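A mesa da Lellorley

Quando a Enico me mandou para o escritório de Lutbridge, disseram que eu ia coordenar a mudança. Coordenar, que palavra linda! Na prática me deram um molho de chaves, uma lista com 400 itens e o telefone de uma transportadora chamada Navarro, que só atendia depois das dez da manhã e sempre com alguém mastigando do outro lado.

Das cadeiras eu dei conta. Dos arquivos também, e até do bebedouro, que vazou no elevador e me rendeu uma conversa comprida com a portaria. Mas a mesa de reunião... ai, a mesa. Ela tem formato de barco, é comprida, cor de mel, e tinha entrado naquela sala antes de alguém resolver estreitar o corredor. Veio da Lellorley, uma fábrica que já fechou, e custou 2.392 na época (achei a nota numa gaveta, dobrada em quatro, junto com um clipe enferrujado e uma bala de menta). O comprador do andar de baixo oferecia 1.807, desde que ela estivesse limpa e sem marca de copo.

Sem marca de copo! Eu trabalhei trinta anos em volta de mesas assim e nunca vi uma sem marca de copo.

Passei uma tarde inteira de setembro olhando para o tampo de vários ângulos, agachada, com a bochecha quase encostada na madeira, feito quem procura lente de contato. Tinha uma rodela perto da cabeceira, outra do lado da janela e uma terceira, bem no meio, que eu reconheci na hora. Essa era minha. Foi do dia em que anunciaram o primeiro corte, e eu larguei a xícara ali e esqueci dela até de noite, escutando gente falar de reestruturação com voz de aeromoça.

Fui buscar o spray na copa, o do rótulo laranja, e um pano azul que já tinha visto dias melhores. Os fios ainda estavam todos por cima, então o jeito era ir trabalhando nos pedaços livres. Comecei pela cabeceira. Borrifa, espera, esfrega em círculos, e a rodela sumiu tão fácil que me deu até raiva. A da janela também. Faltava a do meio.

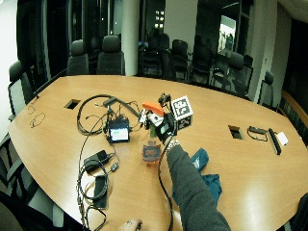

O spray, o pano azul e a mesa ainda cheia de cabos.

Pois não é que eu não quis? Fiquei com o pano na mão, pensando no comprador, nos 1.807, na minha chefe perguntando se estava tudo encaminhado. Dei uma borrifada de longe, meio de má vontade, e passei o pano em volta, com aquele cuidado de quem varre e deixa o tapete no lugar.

O homem do andar de baixo subiu às seis. Alisou a borda, deu duas batidinhas no tampo, abaixou a cabeça contra a luz. Eu falei do tempo, falei do elevador, ofereci café. Ele aceitou o café, sentou numa das cadeiras pretas e, antes que eu achasse um descanso para a xícara, pousou a dele bem em cima da minha rodela.

Fechamos por 1.807. A Navarro ficou de mandar dois rapazes e uma serra.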